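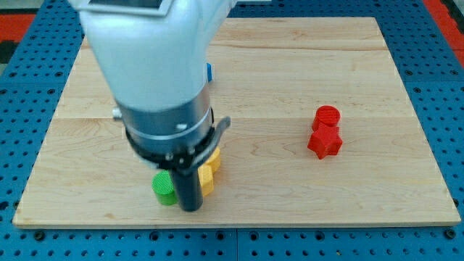
Orkley Library will stay open until 8 p.m. on weeknights starting in November, after the town council voted to restore evening hours that were dropped two winters ago.

The change adds 12 hours a week to the schedule and covers the main reading room and the children's section. The basement archive will keep its current hours.

Library director Ifeoma Afolabi said the request came mostly from parents and shift workers. A petition left at the front desk over the summer drew 4,000 signatures.

"People kept telling us they got off work and found the doors locked," Afolabi said.

Council member Yevhen Kravchuk voted against the plan. He said he supports longer hours but wanted the money to come out of next year's budget — the council is drawing on this year's reserve instead.

The library is hiring two part-time clerks to cover the desk. Applications are open now at Town Hall.

Saturday hours are not changing. Parking in the Radum Street lot will be free after 5 p.m. for library visitors, who should pick up a pass at the desk.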